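Household Practice, Unit 6: Clearing and Resetting a Small Table
Course handout, Lysenko evening program
Revised March 25, 2018

Welcome back, everyone, and thank you for the good questions after the last unit. Several of you asked whether we could slow down and spend a whole session on the small table, the one that gets laid and cleared over and over in a busy home or a guest house, and I was so pleased, as it has always been my favorite part of the course. Please bring this handout to class with you and scribble on it as much as you like.

We will be working with very few things: a tub, a plate or two, and something to go under the plate. I know that sounds thin for an evening's work (one year a student asked me politely when the rest of the dishes were coming), but with a full dinner service in front of you it is hard to notice your own habits, and with a plate and a mat you notice every one of them.

1. The tub

A tub for table work should be wide enough to take your largest plate lying flat, with room left over for your hand. People forget the hand! They measure the plate, buy a tub that fits it beautifully, and then find they have to drop the plate the last inch. A broad rolled rim is kind to the fingers when you carry a load, and rounded corners wipe out with one pass of a cloth. Plastic is quieter than metal, and quiet matters a great deal if there are guests in the next room.

Color is a matter of taste, though I do like a tub that is nothing like the table. On a white surface a bright blue one is easy to find out of the corner of your eye.

Set the tub toward the back of the table, near the middle, with its long side facing you. You can then reach it from either side without crossing your arms, and the front of the table stays free for laying out.

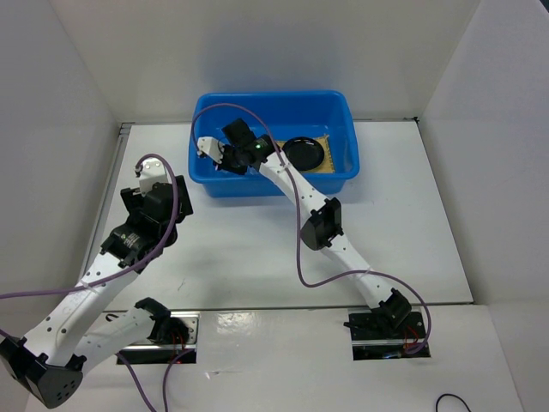
2. What goes in first

Soft or flexible things go under, hard things go on top. A mat or a folded cloth at the bottom gives the plate something to rest on, and the plate in turn keeps the mat from springing up. If the corners of the mat stick out past the plate, leave them alone. I have watched students spend a full minute tucking in corners that were going to be shaken out again before supper.

Lower the plate until it is resting and then let go. You should hardly hear it. With a dark plate, look along the raised rim before it goes in, tilting it a little toward the light, and you will pick out crumbs and chips that you would miss looking straight down.

Keep the other half of the tub open for as long as you can. That is where your hand goes in and out, and once you have filled it you will be fishing for things from above, which is how rims get knocked.

A note on weight. The people at the Detivov guest house, where I learned most of this, had a rule that you never carried a tub you couldn't hold level while walking through a doorway. They had 48 places to clear on a summer evening, and in August it was often two sittings, so they had every temptation to overload. They still made the extra trip, and I still make it.

3. Mats

Bamboo mats are a joy to work with and need only a little looking after. The slats run one way, so the mat rolls easily in one direction and resists in the other; find out which is which before you start, and don't force it. A fabric border protects the ends of the slats, and it is usually the first part to wear. Run a thumb along it once a week or so.

Wipe along the slats, never across them. Dry the mat standing up or over a rail. If you store it in a closed tub while it is still damp you will smell it by the next morning — I speak from sad experience, with a whole stack of them from Jolamach that I had been very proud of.

Woven mats fray at the corners sooner or later. A frayed corner can be trimmed and stitched, and the mat will do for everyday meals for years afterward. 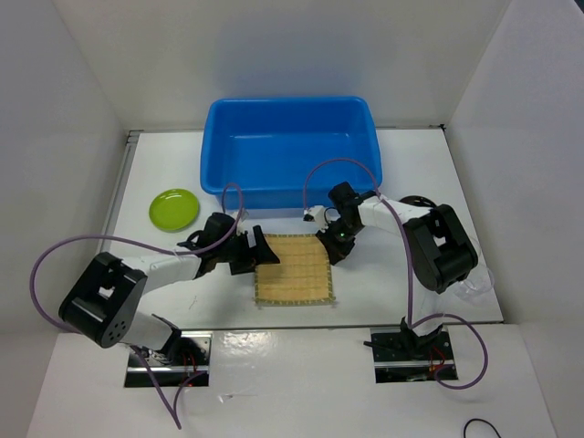 4. Laying out again

Empty the tub completely before you lay anything. It is tempting to take out the plate, place it, go back for the next thing and so on, and you can certainly get a table laid that way, but you will keep changing your mind about where things belong.

Place the mat first, flat, in front of where the person will sit, with its near edge parallel to the edge of the table. Press the corners down lightly with two fingers. Small plates wait off to one side until the mat is settled. A little round plate in a strong color, lime green for instance, looks very cheerful on a straw-colored mat, and children seem to eat better from it (or mine did).

Then step back. Look at the table from the chair, bending down if you need to, and straighten whatever bothers you.

5. For next time

Please practice clearing and laying one place at home, five times through, and write down where you hesitated. Read the Goriren booklet on storing table linens, at least the first half. Bring a mat of your own, any kind, in any condition, along with a small pair of scissors if you would like to try mending a corner.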